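From: Myfanwy Foulkes
To: supper-list
Subject: Re: [supper-list] trays and plates for March

Kuldeep, sorry for slow reply, on my phone between two things.

Kuldeep Bisht wrote:
> Hi all, have we settled how the food is going out? Last time
> everything was heaped on the big platters and the far end
> of the hall got crumbs. I can borrow more trays from
> Bhardwaj if we need them but they want to know by the end
> of the week. Also are we plating any of it ahead or is it all
> help yourself? And who has the blue plates?
> Kuldeep

Blue plates are at my place. Washed, in the hall cupboard, will bring them in the wagon. Please don't anyone buy paper ones, we have a garbage bag of those left over from the fall.

Trays: yes please to Bhardwaj, 8 more if they can spare them. Any colour. The red ones are a good size, you can get a single layer on without it going to mush, and they fit two across on the long tables with room for a plate beside. Don't fill them to the rim, they have to be carried down the stairs.

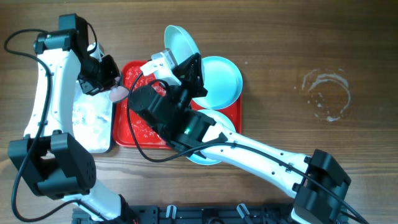

Plating ahead, I'd say only the cold starter. One small piece of something on each plate, the rest help yourself from the trays. If we plate the lot we'll be at it til midnight and it'll look tired by the time people sit. Anything chopped stays in the tray with a spoon, and a spoon PER TRAY this time, not one spoon doing the rounds. There's a bag of them in the church kitchen, second drawer, the one that sticks.

Wooden tables are staying bare. I know we talked about cloths but the rental was silly money and they only slide around. Wipe down with a damp cloth before and after, no spray, it leaves that white bloom on the finish and then I get the phone call.

Timing. Doors at 6, I want trays on the tables 15 minutes before, no earlier. Cold stuff stays in the fridge until then. If the fridge is full use the Pesaso cooler, it's on the back porch, lid needs a good shove.

Labels: allergens on a card at the end of each table, big writing. Shellfish gets its own tray and its own tongs and goes at the far end by the window. Same for pork. Can whoever is doing the cards send me the wording first, last year we had "containes nuts" on the pickles.

Budget is 200 for the lot incl. napkins and I've spent a bit of that on serving spoons already, reciept is in the envelope.

Still need two people for dishes. Kuldeep can you ask your cousin.

Got to run, bus

Myfanwy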